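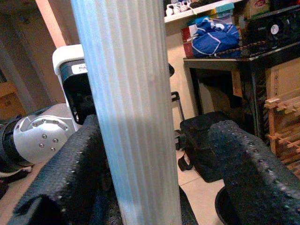

Ticket 92: Label printer drops off network overnight
Site: Staltmont, ground floor
Opened by: Li-hua Siu
Assigned to: Wen-hsiung Tai
Opened: December 1, 2025

Problem
The Proltano label printer shows offline every morning. Jobs sent before the first power cycle sit in the queue and then print twice. Same thing in August after the router swap, but it cleared up then without a fix being logged.
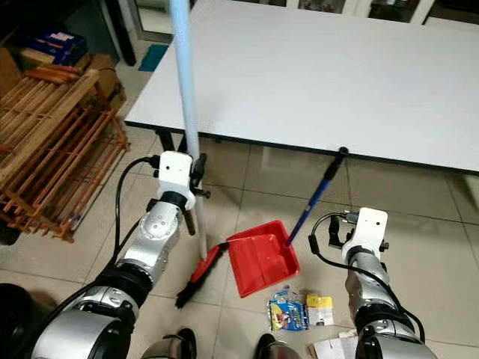 Power cycling brings it back in 2 minutes. Front panel shows a valid address the whole time, so the printer thinks it is connected. Ping from the desk PC fails until the restart.

Steps tried
1. Replaced patch cable. No change.
2. Moved to a different switch port. No change.
3. Turned off sleep mode in the printer menu. Stayed up one night, dropped the next.

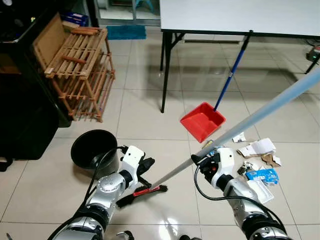
4. Checked the lease time on the router. It was set to 24 hours with no reservation. Pin-yu Tang found a second device, the old Bundell scanner, with the same address typed in by hand.
5. Set the scanner to automatic and gave the printer a reservation ending in 15.

Notes
Duplicate labels are a separate issue. The desk PC resends anything that times out. 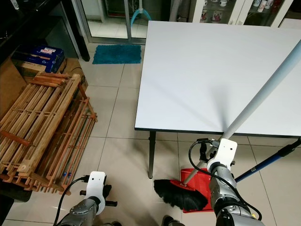

Arturo Amato wants the retry setting left on until the shipping rush is over, so I did not touch it. Clear the queue by hand if the printer goes offline again.

Status: monitoring. Please don't reset the router this week.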